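# In Praise of the Boring Plate

Our field loves a success rate. You run your robot, you divide, you get a number with a decimal point in it, and everyone goes to lunch. I have done this myself and enjoyed the lunch.

My complaint is with what goes into the dividing. The Plonside method, which we have been testing for months, learns from 500 demonstrations of two-handed tabletop work. The paper version of me wants to say it generalizes. The version of me that sits in the lab knows it has mostly met one table.
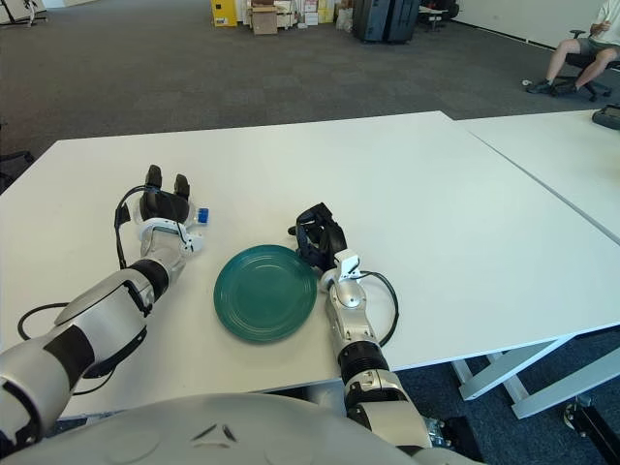 So we spent 700 trials moving things a little. A small shift in the starting pose of one hand cost us more than any clever change to the network ever gained. Reviewers don't ask about starting poses. They ask for a bigger model. 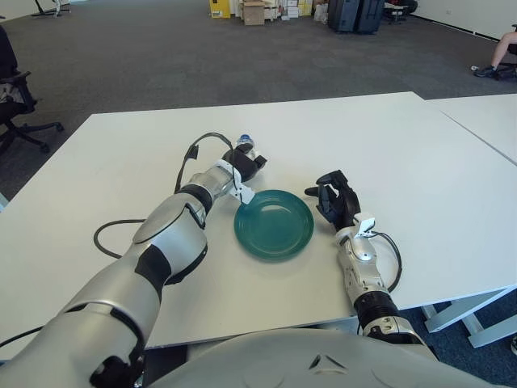

*Hollmann Lab · Two-Handed Manipulation Group*

I'd like to see every paper print its failures by kind: missed the grasp, dropped it, froze and thought about life. Ours would fill a page. A single average hides the freezing, and freezing is where the method is weakest. With 1000 demonstrations I suspect we'd freeze with more confidence.

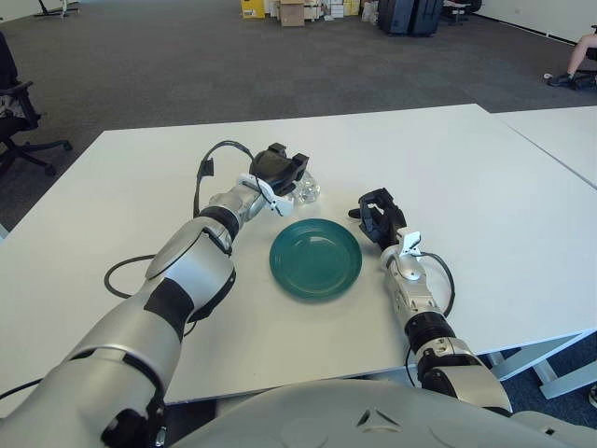
Osesora wrote back that a failure table is fine until two labs sort the same fumble into different rows, and then you have an average again, only with more columns. Fair enough. I'd still take the columns. We're putting ours in the November draft, rows and all, and the freezing goes first.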